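How People Show a Robot What to Do

Reading level: ages 9 to 12
Section: Machines and Automation
Words to know are listed at the end.

A robot arm has motors in its joints. Each motor can turn by a small amount in either direction. A computer tells the motors how far to turn and how fast. When all of the joints turn together, the hand at the end of the arm moves from one place to another.

For a simple job, a programmer can write down every position. A machine that puts caps on bottles can work this way. Each bottle arrives at the same spot, standing the same way up, and the arm repeats the same path.

Household jobs are harder to write down. Take the job of hanging a mug on a mug tree. The mug may stand anywhere on the table. Its handle may face any direction. The pegs stick out at different angles, and the handle has to slide over one of them without bumping the others. A list of fixed positions would work for one mug in one spot. Move the mug the width of a finger and the list is wrong.

There is another way to do it. A person can show the robot. Engineers call this learning from demonstration.

Two ways to show a task

The first way is to guide the arm by hand. The motors are set to a mode in which they hold up the weight of the arm but do not resist a push. The person takes hold of the arm near its hand and moves it through the task. The robot has sensors in its joints that measure each angle, so it can record the path while it is being pushed along. This is called kinesthetic teaching. "Kinesthetic" means having to do with the feeling of movement.

The second way is to drive the arm from a distance. This is called teleoperation. "Tele" comes from a Greek word meaning "far." The person may be in another building or in a chair next to the table. Either way, the person's hands are on a controller and the robot's hand does the touching.

Several kinds of controller are used:

A game controller with two sticks. It is cheap and familiar, but moving and twisting at the same time takes practice.

A handheld tracker. The robot's hand copies the position and tilt of the tracker as the person moves it through the air.

A leader arm. This is a second arm, often smaller and lighter. The person bends the leader arm and the working arm, called the follower, bends the same way.

Guiding by hand has one advantage. The person can feel when the hand touches something. It also has a drawback. The person's own arms and shoulders are in the way, and the cameras record them along with the task. In teleoperation the person can stay out of the pictures, so the cameras record what the robot will see later when it works alone. 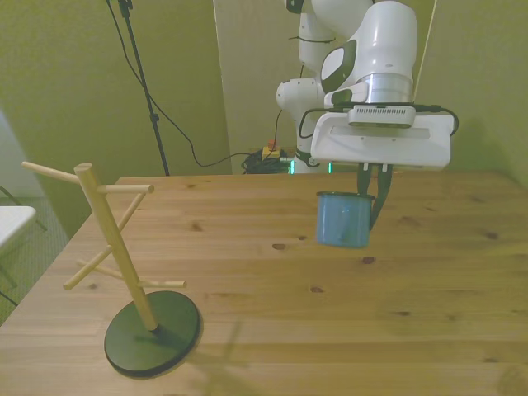
A demonstration of the mug task has five parts. The arm moves to the mug. The gripper closes. The arm lifts. The arm turns and brings the handle to a peg. The gripper opens and the hand backs away. The last part is easy to forget. If the person stops recording as soon as the gripper opens, the robot never gets an example of how to leave, and it may drag the mug off the peg when it tries.

What gets recorded

A recording has more in it than a video does. Many times each second, the computer saves three kinds of information. It saves the angles of the joints. It saves how far open the gripper is. It saves a picture from each camera. All of these carry a time stamp, so the computer can match each picture to the position the arm was in when the picture was taken.

The time stamps have to agree. Suppose the pictures are saved a quarter of a second late. The robot would then learn to close its gripper at the wrong moment, because in the recording the fingers seem to close before they reach the mug.

How many demonstrations are needed?

One is not enough. A single demonstration shows the robot one mug position and one path. The computer needs to see what changes from one try to the next and what stays the same.

At the Pranley workshop, where people test methods for teaching robots to put away dishes, a first set for the mug task has 82 demonstrations. The full set has 300. A harder version, in which the mug may start on its side, takes 700.

The person in charge of recording there is Kazimír Říha. He writes a plan before each set. The plan says where the mug starts, which way its handle points, and which peg it goes to. "If I choose the spot without a plan, I put the mug where it is easy for me," he says. "Then the robot is good at my favorite spot and bad at the rest of the table."

Mistakes are handled in two ways. If the mug is dropped, the recording is marked as failed and left out of the set. If the person misses the peg, backs up, and gets it on the second try, the recording is kept. It contains an example of how to fix a small error, and the robot will make small errors too.

Where the cameras go

A camera beside the table or above it sees the whole job. It can show where the mug is and where the pegs are. From that distance, though, the gap between a handle and the end of a peg is only a few dots wide in the picture.

A wrist camera rides on the arm. It gets close when the gripper gets close, which helps with small gaps. Its view changes all the time. When the arm tilts, the camera tilts with it, and most of a picture may be wall. Parts of the arm can show up in the picture as well. The computer has to learn from these pictures along with the neat ones, as they will keep turning up when the robot works alone.

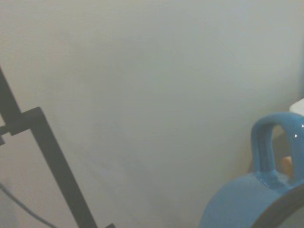
View from a camera on the arm. Dark parts of the robot are at left, and part of a glossy blue jug is at right.

From recordings to a skill

The recordings go into a learning program. The program is given a picture and the joint angles from one moment and has to guess what the arm did next. Its guess is compared with what the person did. If the guess is off, the program changes its own numbers by a small amount. Then it tries another moment. This is repeated a very large number of times. It does not happen on the robot. It happens on a computer, and the arm can be switched off.

The result is called a policy. In everyday English a policy is a rule that people agree to follow. In robotics it is a program that takes in what the robot senses and gives back the next movement.

The Pranley workshop names each policy so that people do not mix them up. Shen was trained on the first set. Ino was trained on the full set. Both are tested on the same list of starting positions, and some of those positions were never used in the demonstrations. This is the part of the test that matters most. A robot that can only repeat positions it has been shown has copied, and it has not learned much about mugs.

What can go wrong

Drift. The arm moves a little off the usual path. Now its pictures look slightly different from the ones in the recordings, so its next guess is a little worse, and it moves farther off. Small errors add up.

New light. A lamp is moved and the shadows on the table change. People ignore this. A policy trained under one lamp may not.

Pauses. If the person often stopped to think during recording, the policy may learn to stop too. Sometimes it does not start again.

A new object. A policy trained with one mug may fail with a mug that has a smaller handle.

The usual repair for each of these is to record more demonstrations that include the problem, then train again.

Safety

A robot arm can be strong enough to hurt someone. During recording and testing, a stop button is kept within reach. Pressing it stops the arm. People keep their hands out of the space the arm can reach unless the arm is in its hand-guiding mode.

Try it: the slow robot

You need two people, a plastic cup, a table, and a scarf.

1. One person is the robot. Tie the scarf loosely over the robot's eyes.
2. The other person is the operator. The operator stands behind the robot and may not touch the cup.
3. The operator guides the robot's wrist to the cup, says "close," moves the wrist to a new spot, and says "open."
4. Do this three times with the cup in the same starting place.
5. Move the cup a short distance. The robot now tries alone, still with the scarf on.

Write down what the robot did. Then repeat step 5 without the scarf and write that down as well. Compare the two. Which mistakes came from not seeing, and which came from having only three demonstrations?

Words to know

Demonstration: one complete showing of a task, from start to finish.
Follower: the arm that copies the movements of a leader arm.
Gripper: the part of a robot that holds things.
Joint: a place where an arm can bend or turn.
Kinesthetic teaching: showing a task by moving the robot with your hands.
Policy: a program that picks the robot's next movement from what it senses.
Teleoperation: driving a robot with a controller.

Published by Rendamport Science Pages for Schools, 13 Dec 2022
Next in this section, in January: How a Robot Measures Its Own Joints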